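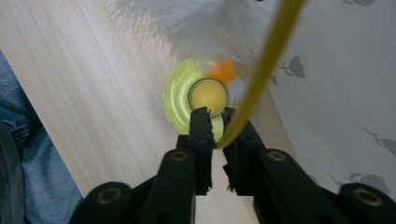
Cat Toy Testers Wanted in Stemham

Do you share your home with a cat who will chase anything that moves? We would love to hear from you! Zodwood is a small workshop that makes and repairs toys for indoor cats, and we're looking for households to try out our next batch of track toys, balls, cords and feather teasers.

What you'd be doing

You'll get a box of toys to keep at home until December. Put them out a few at a time, let your cat do whatever it likes with them, and fill in a short note every week. We want to know which toy got dragged under the couch, which ball never got a second look, and whether a feather on a cord still gets a pounce after a month. Small details are very welcome - our last round brought in 146 notes, and the best ones were full of things like "only plays with it on the bath mat."

Who can join

Any adult living in Stemham or Koppel with at least one cat over six months old. Older cats, shy cats and cats who mostly sleep are all welcome (we don't have nearly enough of those!). Please don't sign up if your cat chews and swallows string or feathers. Cord and feather toys must be put away when you're not in the room, and we'll ask you to agree to that before your box goes out.

What you get

You keep every toy in the box, and each household receives a $300 thank-you payment once the last note is in. Box pickup is at our workshop on Larnunetti Street, or we can drop it off if you don't drive.

How to apply

Write to Ülle Lukoševičius at the workshop by 4/21/23. Tell us your cat's name and age, what it plays with now, and whether you have other pets. A photo is optional, but we do pin them up by the kettle! Questions about payment or pickup go to Kamran Gondal, same address.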